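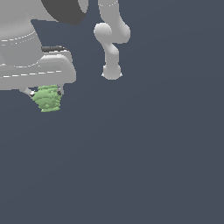
Grey, rounded shapes with a dark curved band at the top. Computer render.

Dec 26, 2018

We had the Christmas service at Gorkstead yesterday and I am writing this with my feet up, the first morning I have had to myself since the carol practices began. My sister asked for news of the parish, so I will put it all in one place and she can read it when she likes.

The main thing is that we have a priest again. Father Achilleas Antoniadis came to us in October. Before that we had 13 months of visiting clergy, who were kind but had their own churches to get back to, and on some Sundays there was only a reader's service. He drives over from Nisska, where he also looks after the chapel, so we get the Liturgy at nine and they get theirs in the late morning. People grumbled about nine o'clock. Most of them come anyway.

He has changed less than I expected. The Creed is now said by everyone and not just the choir, and confession is on Saturday evening before Vespers. He asked for the Gospel to be read in both Greek and English. It makes the service longer, but my neighbour Mrs Pavis, who married into the parish and has stood through it for years without following much, told me she had heard the whole of Luke 2 for the first time.

The choir is down to three of us since the Tzanetos girls went off to university, although both were home for yesterday and it made a great difference. We sang the Christmas troparion in the old setting. I came in early on the second verse and had to wait for the others to catch up. The Kontakion went better.

The Nativity fast was harder for me this year, I think because I was working away from home for 2 weeks of it and eating what I could find. I mentioned it to Father Achilleas. He said to keep what I could keep and not to keep accounts of the rest. I have been turning that over. My grandmother kept very strict accounts, her own and ours.

After the service there was coffee and sweet bread in the hall, and the children did their play. The shepherds wouldn't come on until the angel had finished, and the angel had forgotten her words, so there was a long gap. Someone's uncle read the part out from the back.

The roof appeal has now passed 1000 pounds. The leak is over the north side, near the candle stand, and we still have a bucket under it when it rains. A builder is coming in the new year to look at the lead. If you meant to give something and forgot, the box is by the door, or you can hand an envelope to me.

There is a Liturgy tomorrow morning for St Stephen, at the usual nine o'clock, and I have said I will sing. After that no choir practice until the week after Theophany. Bring a bottle for the blessed water if you want to take some home, as we ran out of spare ones last time. I still have to wash the tablecloths from the hall, and one of them has candle wax on it.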